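의류 치수 표기, 호칭보다 실측이 먼저다

2019년 11월 19일
시완 에드워즈(Siwan Edwards)

기성복에 붙은 100이라는 숫자는 가슴둘레를 센티미터로 나타낸 호칭이다. 문제는 이 숫자가 몸의 치수인지 옷의 치수인지 구매자가 구분하기 어렵다는 데 있다. 규격상 호칭은 신체 치수를 가리키지만, 여유분을 얼마나 두는지는 업체가 정한다. 호칭이 같은 두 벌의 가슴 단면이 손가락 두 마디만큼 벌어져도 표기 위반은 아니다.

지난 1월부터 네스투스 온라인 매장에 올라온 상의 441점의 상품 설명을 검토했다. 가슴 단면, 총장, 어깨너비, 소매 길이를 모두 적고 측정 위치까지 밝힌 상품은 23점이었다. 나머지는 호칭만 있거나, 실측값이 있어도 어디서 어디까지 쟀는지 알 수 없었다. 총장을 뒷목점에서 쟀는지 옆목점에서 쟀는지에 따라 값이 달라지므로 기준점 없는 수치는 비교에 쓸 수 없다.
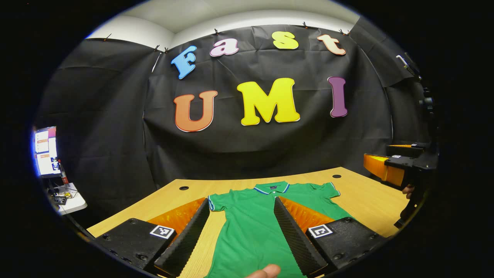
평평하게 펼친 반소매 폴로 셔츠. 단면 치수는 옷을 편 상태에서 잰다.

측정 절차 자체는 단순하다. 옷을 당기지 않고 펴서 주름을 없앤 다음 겨드랑이점 사이를 수평으로 잰다. 니트류는 펴는 힘에 따라 값이 변하므로 허용 오차를 함께 적어야 한다. 페르클로는 상품마다 오차 범위를 표기하는데, 이 한 줄이 있으면 반품 사유가 제품 불량인지 측정 편차인지 가릴 수 있다.

비용을 이유로 한 반론이 있다. 그레이터우드의 상품 담당자는 한 벌을 재고 입력하는 데 드는 인건비를 2000원으로 잡았다. 그러나 실측은 판매 수량이 아니라 품번과 치수별로 한 번씩만 하면 된다. 왕복 배송비와 재포장 비용을 같은 표에 올려놓고 따져야 공정한 계산이다.

치수 체계를 하나로 통일하자는 주장에는 동의하지 않는다. 체형도 다르고 의도한 품도 다르다. 호칭은 지금처럼 두되, 네 개 항목의 실측값과 기준점, 허용 오차를 의무 표기 사항에 넣으면 된다. 시행 순서는 반품이 잦은 상의부터가 적절하고, 하의는 밑위 측정법을 먼저 정리한 뒤에 적용해야 한다.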